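Skenduden Workshop - Gallery

Home / Gallery / Clothes and sorting

Posted 8th January by Abelardo Farías

Skenduden is a shared workshop and store on the upper floor of the old Drarnier building. We use it for sorting, mending and packing household things before they go out again. The room is kept cool for most of the winter, so people tend to dress for it - loose layers, sleeves that can be pushed up, nothing that catches on the benches.

The gallery has up to 300 pictures in it at present, going back to last March. Older ones are being added as they are scanned. Captions are short and names are left out unless someone has asked for theirs to be used.

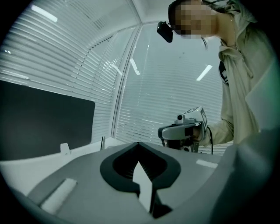
Leaning in, khaki or beige jacket open over a dark printed shirt. Drawstring-style ties at the chest.

Jackets are the most common item on our rails after shirts. Light cotton ones go on the left, lined ones on the right, and anything with a missing tie or button goes in the mending box by the door. Please check the pockets before hanging. Printed shirts are folded with the print facing up.

The sorting room is open to members from ten until four. Bags can be left at the ground floor entrance - use the Zekex labels in the tray and write the contents on the front. We can't take duvets or pillows.

To ask for a larger copy of a picture, send its page title to the Farías desk.

Next gallery: Shelves and boxes
Previous gallery: The mending table

Views: 3,868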